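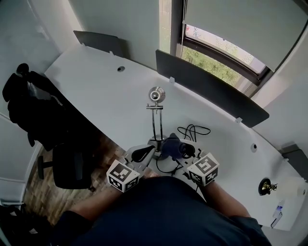

White cubes with black patterns, one on each hand, at a big white desk.

How can a robot learn to pick up a toy? A person shows it first! The Letex kit from Etorside has two cubes, and each one goes over a hand. A computer looks at the black patterns and can tell where the hand is and how it turns. On the grey and black gripper there is a soft pad for holding things - a bit like your fingertip. In the kit book there are 22 small tasks to try. The easiest is to move a soft thing from left to right.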